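Lista de inspección mensual: célula de brazo con pinza, unidad 3
Planta Lerklow, sala de ensayos
Mes: julio
Revisa: Pongsak Hemmin

Antes de empezar
Modo manual seleccionado: correcto.
Parada de emergencia de la consola: correcto.
Parada de emergencia del poste: correcto, pero el pulsador va duro al rearmar. Vigilar.
Zona de trabajo delimitada con cinta: falta un tramo junto a la puerta. Repuesto el mismo día.

Base y cableado
Tornillos de la base, marca de pintura alineada: correcto.
Mazo de cables en el codo: roce leve en la funda. Se ha girado la brida y se ha añadido espiral protectora.
Conector de la cámara de muñeca: correcto. Se limpia el contacto y se aprieta la tuerca.

Pinza
Dedos sin grietas ni rebabas: correcto.
Tornillos de los dedos: uno flojo en el lado izquierdo. Apretado y marcado.
Apertura y cierre completos, 5 ciclos: correcto, sin ruido.
Comentario: los dedos de recambio de Corkero llegan con el taladro algo justo. No forzar el tornillo; repasar el agujero antes de montar.

Cámara de muñeca
Lente limpia: correcto.
Soporte sin holgura: correcto.
El dedo debe quedar en el borde izquierdo de la imagen, en vertical. Si se mete hacia el centro, aflojar el soporte y volver a colocarlo antes de calibrar. 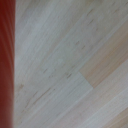
La calibración se repite siempre que se toca el soporte o se cambia un dedo. El archivo vigente es el 751. El anterior se guarda en la carpeta Leller y no se borra hasta la siguiente revisión.

Movimiento
Vuelta a posición de reposo: correcto.
Límite inferior sobre el suelo, a velocidad reducida: correcto. Mantener la mano en la parada durante toda la bajada.
Registro de avisos: aparece el código 1054 dos veces, al arrancar. Enviada consulta a Ratanaporn, sin respuesta todavía.

Pendiente
Cambiar el pulsador del poste.
Pedir funda nueva para el codo.
Repetir el arranque en frío el sábado y anotar si vuelve el 1054.

Resultado: apta para uso, con los puntos anteriores abiertos.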